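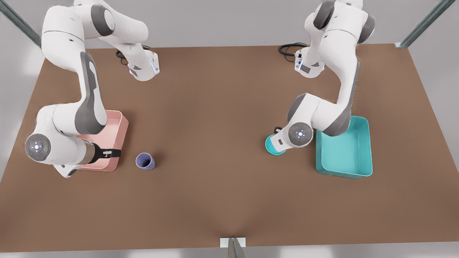 四月工作记录:Burwood 旧采石坑点云重建与地面滤波

先写结论:Burwood 这批数据终于能看了!上午十点多第一次把滤波后的地面点打开,坑壁、台阶、北侧那条老运料道都清清楚楚,灌木基本剥干净了。下面按顺序记,免得过两周自己也看不懂参数是怎么来的。

一、数据情况

这次一共用了1567张影像,分两个高度飞的,下视为主,坑壁那一圈补了倾斜。影像质量比 Brundham 那次好太多,曝光稳定,模糊的很少。上回 Brundham 逆光那几条航带修得我头疼,这回几乎没动过。

倾斜影像是后来临时决定补的,现在看补得非常值。只用下视跑了一个对照版本,东壁中段全是洞,岩层的悬挑部分被拉成一片斜面,看着像融化的蜡。加上倾斜之后,连裂隙的走向都能量了。

二、空三

第一遍空三直接用默认设置,南侧有一小块飘了,和主体之间错开一个台阶。查了半天,问题出在两个高度的影像之间连接点太少,坑底那片浅色碎石纹理又重复,匹配容易串。处理办法:

先把低空那组单独对齐,再把高空那组并进来;
关键点提取用原始尺寸,不降采样;
坑底手工加了几个连接点,挑的都是裂缝交叉的位置,别挑碎石堆;
相机内参放开优化,滚动快门模型打开。

重跑之后台阶消失了。滚动快门这一项我之前一直偷懒没开,这次开和不开各跑了一遍,检查点高程残差差别很明显,以后默认打开。顺手把 Ilen 河岸那个老项目也拿出来重跑了,那条一直弯着的航带居然直了,高兴了一中午。

三、密集匹配

中等密度足够。试过高密度,文件大得离谱,坑壁上多出来的多半是噪声,对后面分类没有帮助。最小匹配数设成3,植被边缘的飞点少了很多。代价是灌丛内部会稀一些,反正最后要滤掉,不心疼。

水坑那块还是老样子,水面匹配出来的点上下乱跳。直接画多边形裁掉,水边线单独从正射影像上描。注意多边形要画得比水面稍大一圈,贴着水边裁会留下一串毛刺,生成等高线时特别难看。

四、地面滤波(今天的重头)

先用布料模拟法跑。布料分辨率从粗到细试了好几档,太粗的时候台阶的棱全被抹圆,太细又会把矮灌木顶当成地面。刚性选“陡坡”那一档,坡度后处理打开。迭代次数设到600,再往上加结果没有肉眼可见的变化,只是更慢。

坑壁是最麻烦的。布料法从上往下盖,遇到近乎直立的面就贴不住,整片岩壁被判成非地面。前几天一直卡在这里,今天换了个思路:先按法向把点云拆成两份,法向接近水平的归为“壁”,其余归为“面”。“面”这一份走布料模拟,“壁”这一份只做统计去噪,再按颜色和粗糙度把挂在上面的藤蔓挑出来,最后合并。

效果好得出乎意料!接缝处有一点双层,在台阶外沿看得最清楚,合并后按距离抽稀一次就干净了。这个办法应该对 MacLeod 那条路堑同样管用,那边的坡更整齐,拆分阈值估计还能放宽。

法向计算的半径要记一下:半径太小,碎石面上的法向东倒西歪,坑底会冒出一大堆零散的“壁点”。加大半径之后好了,但窄台阶会受影响。目前取折中值,脚本里写了注释,变量名没改,还是上次那个。

五、分类器

顺便用手标的样本训了一个随机森林,特征就是常规那些:平面度、线性度、垂直度、离地高、颜色。标注区选了30个小方块,尽量让坑底、台阶、坑顶草地和灌丛都有。训练一次大概几分钟,换特征组合来回试非常爽。

看下来的印象:
岩石和裸土分不太开,颜色太接近,合成一类算了。
灌丛和高草容易混,加多尺度特征后好转。
旧传送架的残骸被判成灌丛,结构细、点又稀,手工改。
阴影里的草地偏向判成岩石,换成归一化颜色之后改善明显。

多尺度特征真的推荐大家都试试,只是在原来的基础上多算两个半径,灌丛边界马上就利索了,内存占用也还能接受。

六、体积

坑底那三堆弃料量了一遍。底面用周边地面点插值,没有直接取水平面,因为坑底本身往西倾。两种底面算出来差得不少,报数的时候一定要写明用的是哪一种。西边那堆脚下压着灌木,底边线是我估着描的,结果表里已经标黄。

七、待办

MacLeod 路堑照今天的流程跑一遍,先跑一小段。
Ilen 重跑后的正射影像重新拼接线,桥头那块有重影。
“壁/面”拆分脚本整理成一个命令,现在要手动改三处路径。
Burwood 的检查点残差表导出来,和工程文件放一起。
问一下 Brundham 还能不能补飞,最好选阴天。
晚上把全尺寸的滤波挂上跑,走之前确认磁盘空间,上次写到一半满了。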